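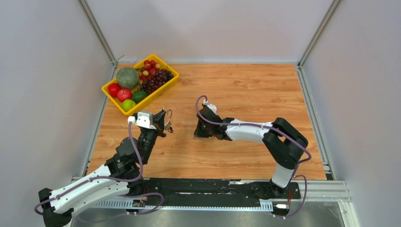

Aoife Heffernan had until the end of the day to choose a controller, and she had already been told which one to choose.

Lyle Pennington had told her on the phone from Sirport, while she was parking. He said the Strazds was the better box and that everybody knew it, and he only needed her name on the sheet. She said she would see how it ran. He said of course, and then he said the word Strazds again, in case the line had dropped out.

The shop at Sasstead was two rooms over a tire place. Tarmo Org had the arms running when she came up the stairs. He didn't get up. He pointed at the kettle with his elbow and went on typing.

"Which one's on now?" she said.

"Kovberg. I did the Strazds runs last night so I'd be fair to it. I'm in a better mood at night."

He had the log open on the second screen. The job was fruit, because the customer packed fruit. The left arm had to come up to the basket with a hook in its fingers, get the hook under the stem of the grapes, and lift. The right arm had to stay out of the way until it was wanted, and then take the weight. Same arms, same grippers, same wrist camera. The only thing that changed between runs was the box under the bench and the cable that went into it.

Aoife hung her coat on the door. She got out her own notebook, the paper one, and wrote October 9, 2021 at the top of a page and drew a line down the middle.

"Why a hook?" she said. "I thought we were on bare fingers."

"Bare fingers squash them. Samran made the hook. He's made a few. You'll meet him if he ever answers his phone."

They ran it. The arm went over slowly, stopped short, corrected, and went in. On the wrist view she watched the hook go past the stem, come back, and catch it. The grapes rose a little and hung there. Tarmo wrote down the time and sent the arm home.

"That's how it goes," he said. "It's slow and it checks itself. You can feel it thinking."

"And the Strazds?"

"Doesn't check itself."

He played her last night's file. The Strazds arm moved like somebody who was late for a bus. It was through the whole lift before she had picked up her pen. She understood why Lyle liked it. Lyle had seen it at a trade show, lifting foam blocks.

"Play the next one," she said.

On the next one the hook missed the stem and went into the fruit. The one after that was good. She asked for all of them, and Tarmo put his feet on the rail of the chair and let them play. There were 6 runs in the file. In the left column she wrote 4 and in the right column she wrote 2, with a heading over each so she wouldn't mix them up later: good, not good.

"Kovberg's the other way to look at it," Tarmo said. "Slower every time. But I haven't had it stab anything."

"You've had longer to tune the Kovberg."

He thought about that. "Yes," he said. "I've had it since January."

"So it isn't fair."

"No."

She liked him for saying it. She wrote it down as well, under the line, and he watched her write it and didn't ask her to leave it out.

Samran Saithong came up the stairs at lunch with noodles in a paper bag. He was younger than she had pictured from his emails, which were very formal. He ate standing up and listened to Tarmo explain the morning, and then he put his fork down and asked what gain they had used on the wrist joint in the Strazds runs.

Tarmo told him.

"That's the number from the manual," Samran said.

"I know it is. I wanted it stock."

"But the Kovberg isn't stock."

"She's already been through this with me."

"Then let me have the Strazds for the afternoon," Samran said. "If it's still stabbing the fruit at 3, I'll say so."

So they shut everything down and changed the boxes over. It took longer than it should have. One of the connectors had to be talked into its socket, and Tarmo lay on the floor with a flashlight in his teeth while Aoife read pin colours to him from a sheet. When the arms came back up she was given the stool in front of the wrist camera monitor, and told to call out if the hook drifted.

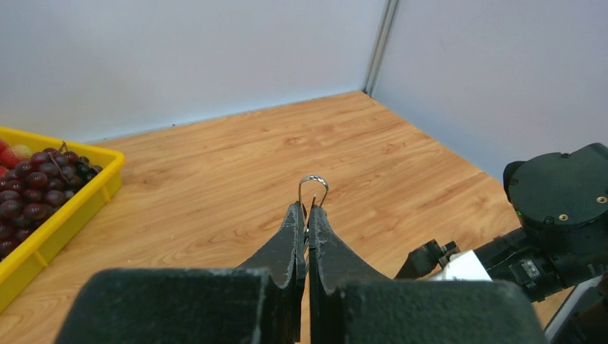 "Hold it there," she said. "Is it meant to sit like that?"

Samran leaned over her shoulder. "Like what?"

"Up off the fingertips."

"That's how I cut it. If it's down in the fingers you can't see the end of it. Go ahead."

Tarmo pressed the key. The arm moved off, still quick, but the last part of the reach had softened. It went to the stem and lifted. Tarmo brought it home and ran it again, and then again. Samran changed one number and they ran it some more. Aoife kept her two columns. For a long time all her marks were in the same one, and she started to wonder what she would say to Amnuay Phetsri, who signed the cheques and would want to know why it had taken two engineers to get there.

Then the hook missed. It slid by the stem and pushed into the bunch, and Tarmo hit the stop.

"What was that?" he said.

"Timing," said Samran. He scrolled back through the log with his face close to the screen. "The camera was late with a picture and it went anyway. It didn't wait."

"The Kovberg waits."

"Yes. The Kovberg waits."

"Can you make this one wait?"

"Not from here. That's inside the box. They'd have to do it for us."

Aoife looked at the clock over the door and saw that it was already past the time Samran had given himself. He saw it too. He wiped his hands and sat down on an upturned crate.

"Okay," he said. "I said I'd say so."

Her phone rang while they were putting the covers back on the bench supply. She took it out to the landing, where it smelled of rubber from downstairs.

"All signed?" said Lyle.

"I'm putting down Kovberg."

He was quiet. She could hear his turn signal going.

"Is it faster?" he said.

"No. It's a good deal slower."

"I've told the customer Strazds, Aoife."

"Then you'd better ring them. Strazds might fix it if we ask. I'll put the log in with the sheet so they can see where it happens. But it goes in when it hasn't got a picture, and I'm not signing that onto a packing line."

He said he would call her back. She waited a minute on the landing with the phone in her hand, and then she went in and asked Tarmo where he kept the blank forms. He found one under the noodles. She wrote the reasons out in full, including the part about January, and Samran corrected the name of the wrist joint.

Tarmo had taken an apple out of the basket and was eating it.

"Do you need that for tomorrow?" she said.

"There's another one," he said, and moved his chair over so she could reach the stapler.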